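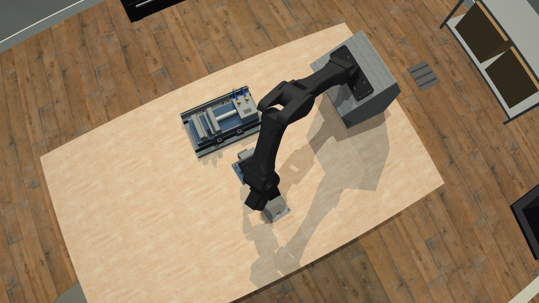 Fig. 4 – The arm, the table and the vise fixture in simulation.

Recording your first demo

I do all of this in the Plarndale simulator before I let anyone near the real arm, and I'd urge you to do the same!

1. Open Kartha, load the bench layout and pick up the hand controller. Squeeze the side button to take control.

2. Steer the arm slowly towards the spot you want to work at. Small wrist movements are plenty – I swung mine about like a tennis racket at first and had to bin 28 recordings. 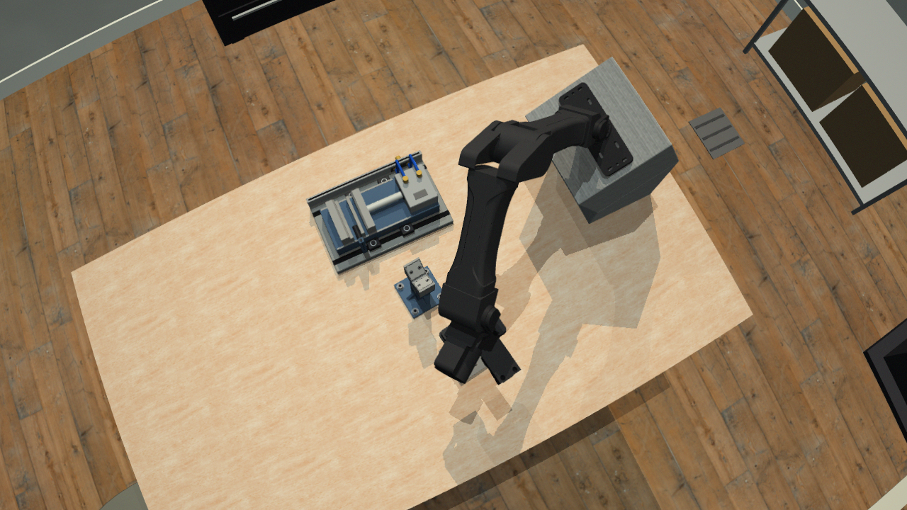

3. Keep the elbow high when you're working close to the vise. If you get in a tangle, let go of the button, get your own arm comfy and squeeze again.

Note: letting go pauses the arm but the recording carries on.

4. Switch to the wrist view for the last bit of the approach.

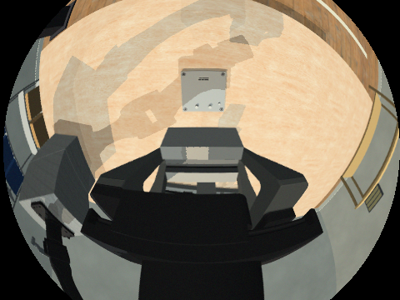 Straight lines look bent in this view, so go by the gap between the fingers and take your time.

5. Press Save, wait 2 seconds, then press Reset.

Caution: never press Reset while you're still squeezing the side button.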